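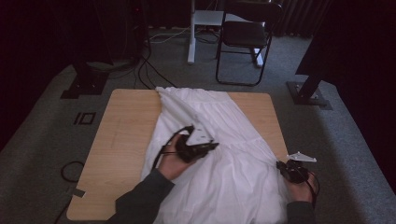 Can a machine fold the laundry yet?

Some of it, slowly, if somebody else has already pulled it out of the dryer and laid it on a table.

I have been meaning to write this up since December, when Raluca Matei sent me her notes on towel folding and asked whether I still thought clothes were ten years off. I have revised that a little. I now think "clothes" is the wrong unit.

A towel is a rectangle. It has four corners, the corners look like corners, and the finished fold is the same every time. Raluca's setup at Coman gets through a towel in 68 seconds on a good run, which is slow, but a slow machine that works while you sleep is still a machine that folds towels. T-shirts are harder and coming along. Jeans are easier than people expect, because denim is stiff and holds its shape when dragged.

Then there is a long white skirt, gathered at the waist and wider toward the hem. Consider what it asks for:

The waist end is bunched, so its edge is hard to find. A gripper closing on gathers may catch one layer or four.

The body is longer than the table. Whatever hangs off the near side pulls on whatever is still on top, and a fold that looked fine a second ago creeps.

White cloth under even light has very little contrast. A fold, a crease and a seam all show up as a faint gray line. A person tells them apart by touch without noticing.

There is no single agreed result. Hortensia Correa folds hers in thirds lengthwise and rolls it. I fold in half and then give up and use a hanger. Any score you assign to the output is a score against one person's closet.

The hardware is not what holds this up. Two parallel jaws are enough. I have tried folding with a pair of hand grippers and no fingertips on the cloth, and after an hour of practice I could do a skirt in two or three minutes, badly but recognizably. So the motions exist within what the jaws can do. What I was using to choose them was forty years of handling fabric, and that part does not bolt on.

The usual answer is more demonstrations. Hortensia's estimate for a single garment type is 600 good ones before the behavior stops being embarrassing, and 2000 before she would leave it alone with something she paid for. Those are her numbers from Plandthorpe, for one table height and one kind of lighting. I would not assume they carry over to a different room.

On the shop floor the picture is better. Jander has a line that feeds flat pillowcases into a folder all day – but they are all the same pillowcase, and a person still clears the jams. My own laundry basket holds 12 different items on a typical evening and no two are the same size.

My current guess, for what it is worth: towels and sheets at home first, shirts after that, anything gathered or tiered a long way behind. Raluca disagrees about the sheets. She says fitted corners will take longer than skirts, and she may be right, as I have never folded one properly myself.

I will post the timing notes from the hand gripper tests when I have cleaned up the spreadsheet.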